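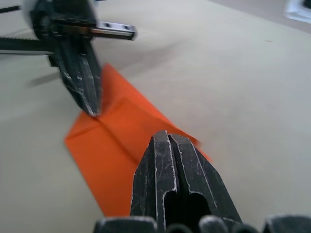 4.2 Thin and soft workpieces

The two-arm kit of Vendura is sold with a rail gripper for each arm, a camera near each wrist, and a subscription to the remote tuning service. In the previous section we reported results on rigid parts. In the present section we discuss the thin and soft workpieces, for which the supplier makes its strongest claims and for which we had the most doubts before the review.

All trials of this section were made on the plain beige table, without a mat or fixture. The workpiece is placed by hand in a random orientation, and the operator starts the program and then keeps away from the table. A trial is stopped after 40 seconds if the kit has not released the workpiece. In total we recorded 1721 trials. Of these, 500 belong to the folding task and another 500 to the two-sided hold; the remaining trials are pick-ups with one arm only, and they are treated in Section 4.3.

In the folding task one gripper keeps the workpiece in position while the other one brings the free part over. Figure 5, at the start of this section, is taken from the wrist camera during this task. The orange piece is already partly folded, and the tip of the other gripper comes down at the crease or very near to it. The view is useful also for judging the camera itself. The fingers of its own gripper take a large part of the image, and one corner of the workpiece is blurred just beside their tips. We found that this limits the service more than the fingers do. When the corner was hidden, the tuning service proposed corrections which were reasonable for the visible part and wrong for the rest.

The reader may also notice the scratches and chipped edges on the fingers. We did not replace them for this review. The supplier recommends to change the fingers after a fixed number of cycles, but in our log the wear had no clear relation with the failed folds. Moataz Kettani repeated a small part of the trials with new fingers and obtained the same kinds of failure, mostly a second layer which was taken together with the first.

The two-sided hold is simpler to describe. Each arm takes one end, the workpiece is lifted a little above the table, and both arms wait for a command. The manual calls this posture "ready" and gives no limit for twisting. We think that a limit should be given. In many trials the wrists arrived with different angles, and the kit accepted the posture without any warning. Figure 6 shows such a case: the orange piece is stretched horizontally between the grippers and twisted into a spiral.

Figure 6. Two-sided hold above the front table, seen from the head camera. The rear table was left as the operators normally use it, with the laptop at its right side.
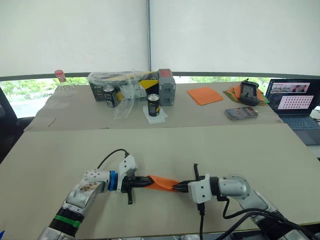
Skjelbred, April

Notes from the review site, added by Anas Zerouali after the last round of trials.

The head camera was much easier to work with than the wrist views. Both grippers and the whole span between them can be checked from one picture, and for this reason we used it for all manual scoring of the two-sided hold. Its weak point is the background. The objects on the rear table stay in view, and among them there are more orange pieces, folded. The service twice marked one of these as the workpiece. After we set the work area by hand in the menu — it takes around five minutes — the error did not come back.

The cables deserve a remark. On the left arm a cable makes an arch over the gripper mount, and on the right arm several cables run below the white housing. They did not touch the workpiece in our scored trials, but a user with longer pieces should check the clearance before starting.

We asked Vendura for a warning on wrist mismatch. The answer was that the function exists in the extended plan, which was not part of the package we reviewed. The scores in Table 3 are therefore for the basic plan only.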